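Filed under: Neighbors & Noise

We use cookies to remember your preferences. By continuing to read you agree to this.

July | By King-fai Yeh

The quiet hours survey is back, and I would like to thank everyone who filled it in, including the person who returned it with a grocery list on the other side. Your answers were clear. Your handwriting, less so.

For those who moved in after the spring meeting, the Clunen building has had quiet hours on paper since before I got here. They start at 10 p.m. and end at a time that had been photocopied so often it could be a 6 or an 8. I always took it for an 8. My upstairs neighbor, who owns a rowing machine, took it for a 6. We have had 22 months to compare notes on this and have done so mainly by means of a broom handle.

So we asked. Over 330 of you live here, if the mailroom list is to be believed, and a decent pile of forms came back. The most common complaint by a mile was music, followed by dogs, followed by furniture being dragged across the floor at midnight. I had assumed that last one was only me. I can't explain why so many people in one building are rearranging their living rooms in the dark, but if you are one of them, felt pads are 25 cents apiece at Malý Hardware and they stick right on.

Several people wrote in about the bass. Bass is a hard one. You can turn the volume down to what seems a polite murmur and it will still walk through the floor and sit on the bed of whoever lives below. Getting the speaker off the floor helps. So does pulling it out of the corner. A folded bath towel underneath is ugly and works pretty well.

The party wall on the Feris Street side came up too. That wall is thin. It was thin when the building was put up and the management company has told us, in a very warm letter, that it will go on being thin. A full bookcase against it takes the edge off. An empty one does nothing much, so here is your excuse to keep the encyclopedias.

The best suggestion came from the second floor, where a few households have agreed that after ten it's headphones or nothing. They did this without a meeting, which I find almost suspicious. They report better sleep and a certain amount of singing along by people who have forgotten how loud they are. 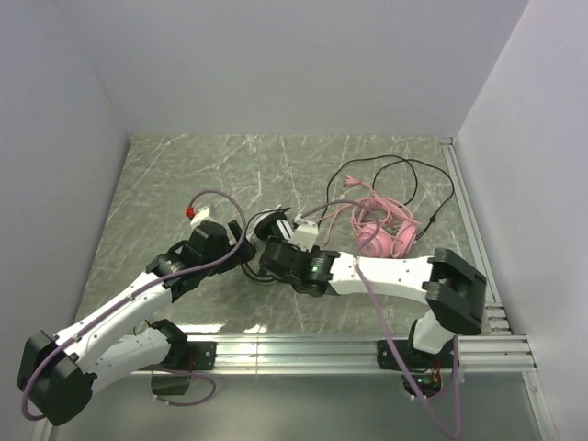

Do the quiet hours apply to the roof deck as well?

They do, from 10 p.m. like everywhere else, and the deck door now locks from the outside at that time, so bring your key up with you.

The morning end has been settled at 8, by a margin that would have been wider if the rowing machine didn't have friends. New cards are going up beside the elevators, typed this time. If yours gets covered by a Satitz takeout menu, move the menu.

Forms that are still sitting on your kitchen counter can go in the box by the mailroom until the end of the month. I'll read them. My apartment number is on the card, and knocking is fine before ten.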